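Kimdale Disc Notes: a data set of home video reviews 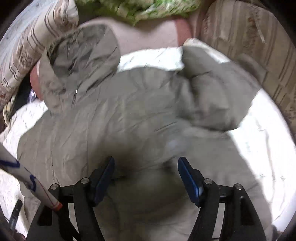

Kimdale Disc Notes is a collection of 914 reviews of films on disc, written in English by the members of the Boutros film club. Each review speaks about one edition of one film. We collected them so that people who study opinion in text can compare what a writer says about the film with what the same writer says about the picture, the sound and the extras.

Contents

reviews.csv has one row for each review. The columns are: id, title, country, year_film, format, score_film, score_video, score_audio, score_extras, text.
editions.csv has the label, the number of discs and the subtitle languages.
split.txt lists the 200 reviews which we keep for testing. Please do not train on them.

Scores go from 0 to 100. Older reviews used stars, and we changed these to the new scale with the table in scores.txt. If a review had no score for the extras, the field is empty. An empty field does not mean zero.

Where the texts come from

The reviews first appeared in the club bulletin and later on the Zandetham pages. All writers agreed in writing that their texts can be shared. Their names are removed, also inside the text when one member answers another.

Known problems

Horror and crime films from Italy and Spain are much too frequent, as this was the taste of the club. Comedies are few.
17 reviews discuss a double bill, and there the score belongs to the first film only. They are marked with "double" in the format column.
Some titles are given in the original language and some in English. We did not make them the same, so please search for both.
Many texts tell the ending of the film. There is no spoiler mark.

Version notes

The June version corrects the accents in Spanish titles and removes repeated rows. The id numbers stayed as they were, so there are gaps.

Licence

Free for study and teaching. For any other use, please write to the Vimov address in contact.txt. If you find a mistake, send us the id and the sentence.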